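Motion Planning and Perception Software Engineer, Pastance

Full time, permanent. Closing date: Saturday, April 14, 2018. Reference 1613.

Pastance writes control software for robot arms that take apart and reassemble office computers. The customer sends us machines by the pallet, and our software has to find the parts, plan the moves and recover when a screw or a cable does not behave. We are looking for one engineer to join the planning and perception team, which currently has 6 members.

The work

You will own two parts of our codebase. Fludo is the planner. It takes a task list, a model of the fixture and the current joint state, and returns a trajectory the arm can follow without touching the chassis. Daza is the perception module. It segments connectors, latches and drive bays from camera data and hands Fludo a set of poses with error estimates. Both are written in C++ with Python bindings.

Fludo's regression suite holds 629 recorded planning problems. Every merge has to pass all of them. Daza is tested against 3,000 labelled images, and a large share of your first months will go on the cases it still gets wrong, chiefly thin cables lying over bare metal.

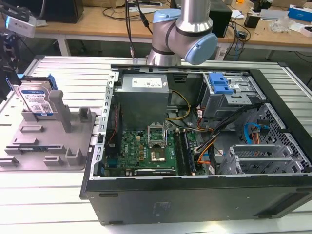
Does the post involve building hardware?
Fixtures and grippers are designed by a separate team, and you will be expected to read their drawings and file change requests, but your own output is code, tests and documentation.

Essential

Strong modern C++ and working Python.
Experience with at least one sampling-based or optimisation-based motion planner.
A sound grasp of rigid body transforms, camera calibration and hand-eye calibration.
Habit of writing tests before asking for review.

Useful

Collision checking against point clouds.
Force control or compliant insertion.
Real-time Linux.
Experience of logging and replay tools. Ours is called Gandard and it needs a second maintainer.

Terms

Hours are 37.5 a week with a flexible start. Two days a week may be worked from home once the probation period is complete. The remaining days are spent in the lab, where each engineer runs their own changes on an arm before they are merged. A shared rota covers overnight test runs; remote access is provided and time spent on call is paid.

How to apply

Send a CV and a code sample of any length to the recruitment address on our contact page, quoting the reference. The sample may be open source or written for the purpose. Please state which parts are your own work. Shortlisted applicants will be given a planning log from Gandard containing a failed trajectory and asked to talk us through the likely cause. No preparation is needed and there is no whiteboard test. Travel costs within the UK are refunded on production of receipts.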